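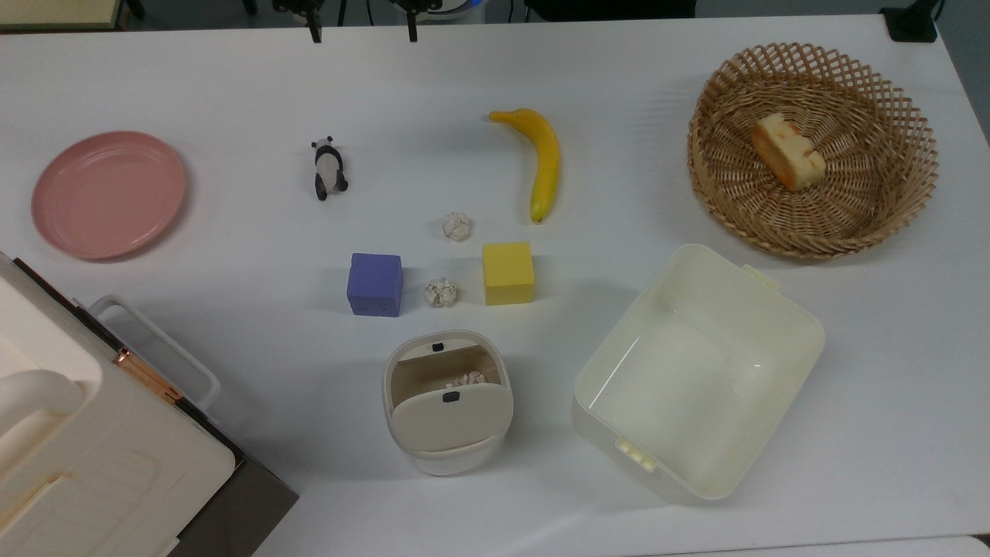
How do you teach a robot to tidy up?

Telling it doesn't work. (It doesn't work on everyone in your house either.) So the team at the Toltamness lab tried showing it.

A person steered the robot's gripper by hand, picking up paper balls and dropping them in the little bin. They did this 386 times, which is a lot of rubbish. The robot's computer, called Rondent, recorded every move and looked for patterns.

Then came the test. Could Rondent do the job alone, with other things lying about to confuse it? A toy banana, say, or a panda, which should never be thrown away.

On a bare table, it binned the paper in all 16 tries. With toys added, it made 4 mistakes in 16. In 2 of those it closed its fingers on nothing at all and carried the nothing very carefully to the bin.

Scientists like mistakes, because they show what to practise next. For Rondent, that means more messy tables.

Try it yourself: write down every step for picking up a sock. Ask a friend to follow it exactly.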